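Open day, Thursday - notes for the Gustham talk

Start with the visit. We went to Plillitz for the afternoon session, 17 of us, and stood at the two-arm cell for most of it.

Mention the scissors and the white tray, they come up again later.

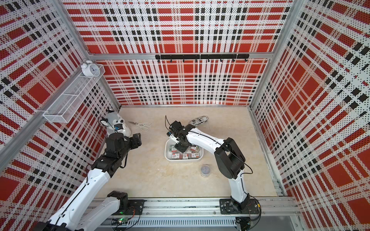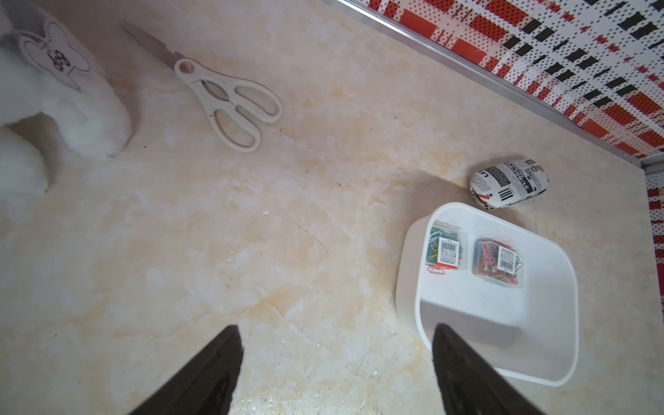 Second one is the close view, with the paper clip boxes in the tray.

What to say about the demo
- Small packs side by side are hard to pick. Spend 2 minutes on this.
- Soft toys are a separate problem - leave that for questions.
- Stoyanova handles the software, Lirkier the grippers. Say it once, slowly.

Next visit is in January. Sign-up sheet by the door.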